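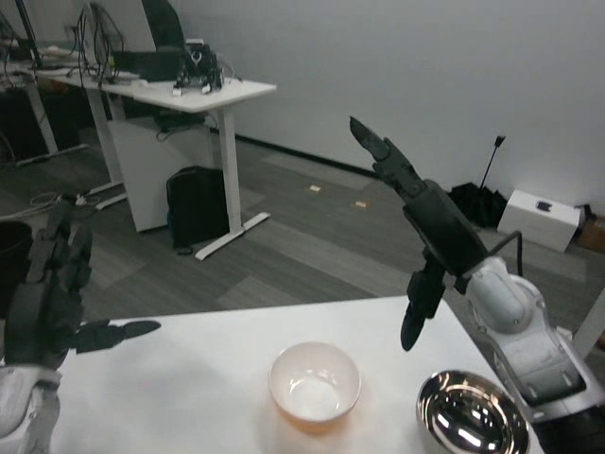

Ceramic or steel: picking a mixing bowl

By Macarena Aravena
Updated 2026-03-06

Most kitchens get by with one bowl of each kind. I keep a white ceramic one and a stainless steel one on the same shelf, and they do different jobs.

Use ceramic for

Bread dough. A heavy bowl stays put while you stir. Rinse it with hot water first if the kitchen is cold.

Anything going in the microwave. Check the underside for a microwave-safe mark. Steel stays out.

Serving. Salad or potatoes can go straight to the table in it.

Use steel for

Whipping cream. Put the bowl in the freezer for 8 minutes before you start.

Melting chocolate over a pan of simmering water. The bottom of the bowl should not touch the water.

Marinades for an hour or 2. Move them to glass if they are staying overnight.

Keeping steel shiny

Wash with a soft sponge and dry right away with a cotton towel. Water left to dry on its own leaves spots. For spots already there, wipe with a cloth dipped in white vinegar, rinse and dry. Skip steel wool, which scratches a polished finish.

Gray marks on ceramic

These usually come from metal whisks and spoons. Make a paste of baking soda and water, rub gently, rinse. Older marks may need a second round.

Storing

Steel nests inside steel with no trouble. Put a folded dish towel between a ceramic bowl and whatever sits in it, and keep the heaviest one at the bottom of the stack.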